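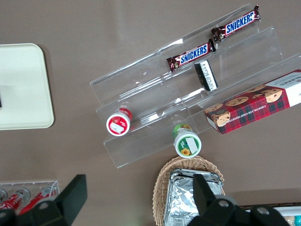 2 min read

Re: Evening contact numbers for the Fontana Street substation

Hi all,

I called the county this morning about the question below and have most of an answer.

The Fontana Street substation is still staffed, but the front window now closes at 7 p.m. After that, the phone outside the door rings through to dispatch in Troltbridge. It is the same dispatch desk that picks up the non-emergency line, so you won't get anyone faster by driving over there. If somebody is in your garage right now, call 911. If you find the lock cut in the morning, call the non-emergency line or file online.

On the garage break-ins themselves, the deputy I spoke with confirmed 8 reports since the start of June, all between the creek and Brusurell Avenue. In 3 of them the side door was forced. In the others the door was unlocked or the opener was taken from a car in the driveway. Mostly tools and bikes. They have made one arrest, a man picked up in Plurenside with a trailer that didn't belong to him, but he has not been charged in any of ours and she would not say whether he will be.

She asked for two things. Please report even if nothing was taken, because a pried door with no report doesn't show up when they plan patrols. And if you have camera footage, save a copy now. A lot of the doorbell systems erase after 30 days, and some are set shorter than that. Don't post clips of people's faces to this list. Send them to the case number on your report.

Serial numbers: if you have them for your bike or your saws, add them to the report afterward. You can do that by phone. Two recovered bikes are sitting in the property room with no owner matched to them.

I did not get an answer about extra patrols on the alley side. She took my number and I'll post when I hear.

Mudassar Rind

> Does anyone know if the substation on Fontana is still open at night?
> I walked over after supper to report that our side door had been
> pried and the window was dark. There's a phone on the wall but no
> sign saying who it calls. We lost a circular saw and a kid's bike.
> The neighbors behind us had the same thing happen and never reported
> it. Also, is it true they arrested somebody? I heard yes and no on
> the same block.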